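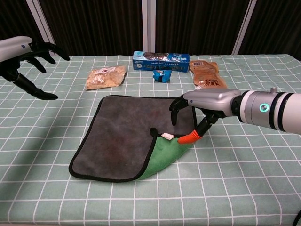

20th November

Print this page | E-mail this page

Reading time: 3 minutes

Up before it was light and back at chapter 7. I had left myself a note last night that said "boat key, who has it" and it took me until the kettle boiled to remember what I meant. In the first draft Daneshvar finds the key in the harbour office. In the second he gets it from the widow. In the version I sent to Setareh he somehow does both, and she has written "again?" in the margin beside the second one.

Her notes came as a single file, 135 comments. I had been dreading them and put off opening it for most of last week. A good many are commas. She doesn't like the way I spell Flernska, or more exactly the way I spell it differently in different places, so I have written it on a card and stood the card against the lamp. It's the river, and the brewery is named after it, and the brewery should keep its capital letter when the men in the pub talk about it.

The larger comments are about the widow. Setareh thinks the reader will suspect her too early. I think the reader ought to suspect her early and then stop, and go back to her near the end feeling foolish. At present they don't get a reason to stop. She is rude to Daneshvar on the doorstep, she lies about the train, and then she isn't in the book for sixty pages, so of course they'll be waiting for her. I moved the scene with the coal bill forward and gave her the first half of it. She comes out of it rather well. I cut the lie about the train down to something she could have got wrong.

Worked till eleven. Then the post, which was the water bill and a catalogue.

Walked to the library to return the two inquest books and renew the one on tides. The tides are a nuisance. Grurkalport is made up, but I put it on a real sort of coast, and I have had a letter before from a man who worked out that a body in my last book must have floated uphill. So I now have a table of high and low water for the whole of February in the story, and everybody has to fit round it. The body goes in after the evening high. It has to be found by the dog walker before breakfast, and there has to be enough mud showing for the dog to get to it. I went over it at the library desk with a pencil and it works if the murder is an hour later than I had it. That gives the schoolmaster an alibi he didn't have before. I don't mind, he was never very convincing as a suspect, but his whole interview will have to be done again.

Ate a cheese roll on the bench by the war memorial. Cold, and a lot of leaves about.

Rang Setareh Fallahi in the afternoon, as arranged. She was on a train and we lost each other twice. She likes the new opening. She doesn't like the title and says the sales people don't either. I have had The Slack Water on my wall for over a year and can't think of it as anything else. She suggested something with "drowned" in it. I said there were already a great many drowned things in the shops, and she said that was rather the point. We left it there. I am to send her 3 others by the end of the month and she'll put them all in front of people.

She also asked if I had got on with Joltelus, the program they want us all to use for the edits. I told her I had opened it. It shows every change in a different colour and when I scroll up it jumps back to the beginning. I have been copying the comments on to paper and doing them from there, which I didn't mention.

After tea, an hour on the schoolmaster. He now spends the evening in question at a choir practice, and I needed someone to have noticed him leave early, so the alibi isn't as tidy as it looks. The organist will do. She has been in the book since the second chapter with nothing to do but complain of draughts. Got as far as Daneshvar sitting down in the vestry and then couldn't think how he'd begin. He can't ask her straight out. Perhaps he asks about the draughts.

Read in bed, an old green paperback from the charity shop, a country house one with a plan of the ground floor at the front. Somebody has marked the library with a cross in biro. I have decided not to look at it again until I've finished.

Tomorrow: organist, then the coal bill once more to see if it still makes sense. Ring the plumber. Titles.

Print this page | E-mail this page

This site uses cookies to remember your settings. By carrying on you agree to their use. Accept | Find out more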